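Fridge door pops back open when I close the freezer. Bad seal or bad floor?

Posted in Home & Appliances
Sun 25 February
171 views, 3 replies

wultitz_basement
I moved into a rental in September that came with a refrigerator of no fixed personality. It has two doors, one over the other. For a few months we got along. Now, when I shut the bottom door with any conviction, the top one sighs and drifts open by a finger's width. I find out about this in the morning, from the milk.

What I've tried so far: wiping the gasket, moving the heavy jars off the door shelves, closing the bottom door the way you'd leave a room with a sleeping baby in it. The last one works but my roommate refuses to live like that.

The landlord's position is that fridges "breathe." He also offered to sell me his old one for $45, and I've seen his old one. Is this a gasket I can replace, or is the floor crooked, or should I get used to yogurt?

Luleo
Your landlord is half right, which must be a nice change for him. When you slam one door, air gets shoved around inside the cabinet, and on a lot of two-door models there's a passage between the compartments. The puff has to go somewhere and picks the weaker seal. So the top gasket is a suspect, but check the level first, as it costs nothing.

Put a level on top of the fridge, front to back. It should tip back a little. If it's dead flat or leaning toward you, gravity is voting for the open door. Most fridges have two feet at the front behind the kick plate. Turn them to raise the front, a half turn at a time, same on both sides. Get somebody to lean on the upper part of the cabinet to take the weight off the feet, or you'll be chewing up the threads.

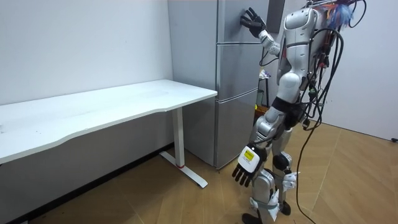

Hand flat on the top door, up near the upper edge.

Then do the dollar bill test. Close the door on a bill and pull. You want some drag. Go all the way around, paying attention to the corner by the handle and the one diagonal from it. If the bill slides out in one spot only, warm that stretch of gasket with a hair dryer on low and work it outward with your fingers, then keep the door closed for a few hours. I did this on mine two years ago and it has held, apart from one corner that I've chosen not to think about.

If the bill slides out everywhere, buy a gasket. Look up the part by the model number, usually on a sticker inside the fresh food side. Mine was $91 from a parts place, and it arrived folded up like a road map. Soak it in warm water before you fit it or you'll hate everyone.

Khương
Just push it shut

Sondix
Agree with most of what Luleo said. Two things to add.

Look at the hinge on the top door. If the door has sagged, the gasket can be in perfect health and still miss the cabinet at the bottom corner. Open it partway and lift gently from the handle side. If it moves up and down, tighten the top hinge screws (there's often a plastic cap over them that pops off and vanishes forever).

Also check what's inside. I spent a weekend leveling a fridge that turned out to have a pizza box in it, one inch too deep for the shelf. I had been closing the door on pizza the whole time. Not saying that's you.

And it's a rental, so send the landlord a text before you buy any parts. If he says again that it breathes, at least you'll have it in writing.

wultitz_basement
Update: it was leaning forward. Half a bubble. Two turns on each foot and the top door now swings shut by itself, a bit smugly. The bill test was fine except at the lower corner, so the hair dryer is next. There was no pizza box. There was a baking sheet, but I don't see how that's relevant.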